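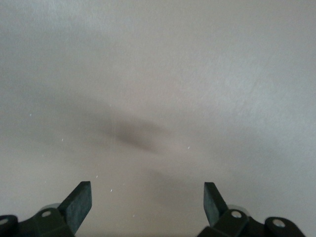

Drawer cabinet (tabletop)

Home Contents Furniture Storage Random article Help

A tabletop drawer cabinet is a small piece of storage furniture designed to stand on a desk, bench, or table. It consists of an outer case, known as the carcass, and one or more drawers that slide out from the front. The term separates it from the floor-standing chest of drawers and from the pedestal, a cabinet placed under a desk. White and gray are the usual finishes for office models, while workshop models are more often sold in darker colors.

Construction

The carcass of a tabletop cabinet is a box with an open front. In molded plastic cabinets the carcass may be made in one piece, with ribs on the inner walls serving as drawer runners. Board and metal cabinets are assembled from separate panels. The back panel is frequently thinner than the sides, but it holds the case square, and a cabinet assembled without it will lean to one side as the drawers are opened.

Drawers run on the carcass itself, on narrow side runners, or, in heavier models, on metal slides. A drawer stop at the back or along the runner keeps the drawer from coming all the way out. Many of the cheaper models have no stop, and the drawer can be lifted free for cleaning. Drawer fronts are fitted with a knob, a bar handle, a cut-out, or a molded lip. The Sernholm pattern, in which the upper edge of each front curves outward to form a full-width pull, was introduced for school use and was later adopted by other makers.

Sizes

There is no single standard for tabletop cabinets. Manufacturers have tended to follow the paper sizes in use in their home markets, with shallow drawers for flat sheets and deeper ones for boxed items. The Gestuvon catalog listed a common carcass height of 200 millimeters, to be filled with any mixture of shallow and deep drawers. The Akwood range used a drawer front of 104 millimeters and a narrower carcass 153 millimeters wide, sold chiefly for stationery and sewing supplies. The two ranges were not interchangeable, although their cases could be stacked one on top of the other.

Placement

A tabletop cabinet is normally set toward the back of the work surface, with the front facing the user. This leaves the middle of the table clear and gives the drawers room to open. The space in front of the cabinet should be at least as deep as the longest drawer, with further room for the hand. Cabinets placed at the side of the table are easier to reach while seated but are more likely to be struck by an elbow.

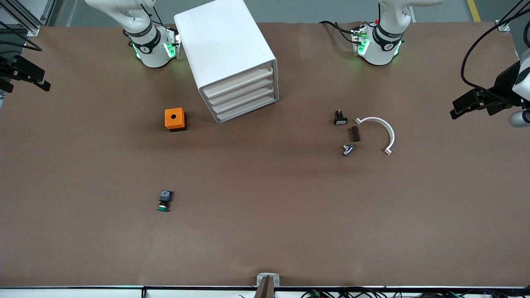
Stability depends on the weight of the carcass and on how far the drawers travel. A light cabinet may tip forward when a full drawer is pulled out to its stop, and some makers supply an interlock that allows one drawer to be opened at a time. Rubber or felt feet reduce sliding. On smooth tables a thin mat under the case has the same effect, and it also protects the finish of the table from scratches.

Work surface

The surface on which a cabinet stands affects both its use and its upkeep. Plain, matte surfaces are generally preferred for sorting and close work, as they give less glare under overhead lighting. Pale surfaces tend to hide white lint and paper dust, which become more noticeable under light that falls from a low angle. Brown and other mid-tone surfaces show the same dust more readily but are less affected by stains.

Care

Drawers should be emptied and removed, where the design allows, before the inside of the carcass is cleaned. Grit collects along the runners and is a frequent cause of stiff movement. A dry brush is sufficient for most plastic cases. The Pumphrey handbook of office furniture advises against oil on plastic runners and recommends a small amount of candle wax on wooden ones. It further recommends that no more than five cabinets be stacked without a fixing to the wall.

Labels are best attached to the drawer front and not to the carcass, so that a drawer moved to another position keeps its description.

See also: Chest of drawers; Desk organizer; Pedestal (furniture); Workbench

Page last revised 10th June

Share Print Cite Comments (5)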